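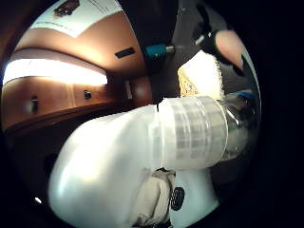
Thursday, March 4, 2021. Solberg chapel candles, second week of the soot comparison. Clakoreck have sent over the shells for their oil candles with a covering letter saying that from the pews they can't be told from wax. I had them on the bench before breakfast and I don't believe it. Glossy white plastic does what glossy white plastic does: you get a broad highlight across the top of the curve and soft grey shading underneath, and the eye says bottle. Wax takes the light in a bit and gives it back dull. You could rub the shine off with a fine pad, and I'll try that on one shell if they agree to it in writing, but then it will hold every fingerprint and every speck of soot, and soot is what we were asked about in the first place.

Background for whoever picks this up. The chapel burns a pair on the altar, two standards by the lectern and the sanctuary lamp. The painted panel behind the altar was cleaned in November and they say it is going grey again already. They want to know (a) if it is soot, (b) if it is candle soot, (c) what to burn. They've got it into their heads that the answer to (c) is oil. That may be right. So far the only person who has told them so is the one selling oil.

What the brochure claims:

Soot-free in normal use. "Normal use" is not defined anywhere that I can find.
60 hours from one fill at the low setting.
2,000 hours from one wick. I asked how that was measured and got the brochure again.

The alternative is Skamemix, the beeswax and paraffin blend, which is what the chapel was burning before somebody switched to a cheaper stick. The Skamemix people also say theirs doesn't soot. Everybody's doesn't soot. I have never met a candle supplier who would admit to it.

Set-up, same as last week. Clean white tile held over the flame on the old gallows stand, at the height we fixed with the wooden gauge (gauge is in the left drawer, please put it back, it was in the glue cupboard on Monday). Door shut, extractor off, nothing walked past while it's burning if we can help it. One tile per candle, wrapped in tissue after and labelled on the back. Then the same again with the little fan running, to stand in for the chapel door being opened, as it is all the way through any service I've been to there.

Still air. All clean, near enough. The oil tile had nothing I could wipe off with a cotton bud. Skamemix had the faintest yellowing in the middle which could be soot or could be just wax vapour settling, and I'm not going to say which. The cheap stick left a grey ring. So far Clakoreck would be pleased.

Fan on. Much less tidy. The oil flame leans over, goes long and orange and puts a black streak down one side of the tile in no time. Skamemix flickers and smokes when it gutters, then recovers. The cheap stick is worst of the lot to begin with and then drowns itself. I repeated the oil one with the wick pulled down as low as it will go and the streak went to a smudge, but at that height it's hardly a flame at all, and the server who lights it isn't going to fiddle with tweezers in the vestry five minutes before mass. They will set it at whatever height it comes out of the box, and out of the box it's too high. I'd like to see a burner with a proper stop on it.

The glass follower helps. With that on, the oil flame stands up in a moderate draught and the tile stays cleaner. But the follower also helps the wax candle, and by the look of the tiles it helps it as much. So some of what is being sold as the virtue of oil may be the virtue of a glass collar, and a glass collar can be bought by itself. I want that repeated by somebody other than me before it goes in the letter, as I was pleased with it when I saw it and that's a bad sign.

Burn time. The Jeko scale is recording the weight of the oil candle at the low setting. If the line goes on as it's going we'll be short of the 60 hours, but I've only a partial run and the scale has wandered before. There is a dip overnight that I put down to the heating going off. No conclusion. Leave it running, don't lean on that end of the bench, and don't top it up to be helpful.

Wick life. Can't be tested by us in any sensible time. I'm going to say so in the letter and leave it at that. If they choose to believe 2,000 hours on the strength of the brochure that's up to them. The wick we've been using has a hard crust on it already, which I trimmed, and I've kept the trimming in an envelope with the tiles.

Fuel. The supplied can is 800 ml and smells of very little until it's warm. The chapel asked if it is proper for the altar. Not my department. I know some places will have oil shells on the altar with no trouble and others insist on beeswax, and insist on a share of beeswax they can't usually tell you the reason for. They should ask whoever they answer to and get it settled before they spend anything. I did say this on the telephone and was told it had been looked into, in the tone people use when it hasn't.

Also the sanctuary lamp. It's in none of the quotes. It burns day and night, right by the panel, and the two on the altar are lit for an hour or so at a time. If I were a grey film I know which I'd come from. I asked what's in it and got "the usual", so I've asked for one of the refills and a used one, with its glass, unwashed. The red glass they have now looks narrow to me from the photograph they posted, and a narrow glass will starve the flame and make it smoke whatever you put in it. Should have been the first thing on the list. My fault as much as theirs.

And incense. There's a thurible going most Sundays. They don't think of that as smoke. When I raised it there was a silence and then I was told that incense is different. It may be, chemically, and it'd be nice to know, but a cotton bud off the panel isn't going to sort itself into candle and incense for us. I don't think we can answer (b) with what we've got here. What we can do is hang clean tiles in the chapel, one by the lamp, one behind the altar candles and one high up on the side where the thurible is swung, and leave them 3 weeks. It's slow. It's the only part of this I'd stand behind.

They also need to stop dusting the panel. Someone has been over it with a cloth, you can see the sweep of it in the raking light photograph, and if it's soot they're grinding it into the varnish. Put that in the letter near the top and in plain words.

Shells again, after lunch. Stood one next to a Skamemix candle at the far end of the shop with the lights down. Better than I'd thought with the flame lit, I'll give them that. The flame draws the eye and you stop looking at the side. With the flame out it's plastic again. A wax candle also glows for a bit below the flame, and the shell stays flat right up to the rim. Two of us thought you'd notice from the front pews, one of us thought I was being fussy. Written down here for fairness.

The shell doesn't get shorter either, and the chapel sees that as a plus. I'm in two minds. It's neat, and I can see that it saves money on stubs. But an altar candle that never goes down looks odd to me by Easter, and I expect some of the congregation will feel the same and not say so.

To do

Repeat fan test with follower on and off, wax and oil, someone else to hold the gauge.
Ask Clakoreck again what "normal use" means. Ask what draught they tested in, if any.
Ask if the shells can be had in a matt finish before we ruin one finding out.
Tiles and hooks for the chapel. Hooks must not go into the panel frame, use the picture rail.
Chase the sanctuary lamp refill and the used glass.
Weigh the oil candle again first thing and write it on the sheet, don't trust the logger alone.
Hold the letter. They want a recommendation by the weekend and they aren't getting one.

Later. Clakoreck rang back. Normal use is "indoors". I asked if a chapel with the door open is indoors and they're going to find out. The oil candle was still burning when I locked the bench room, bucket and lid beside it, and whoever is on late has agreed to put it out and note the weight.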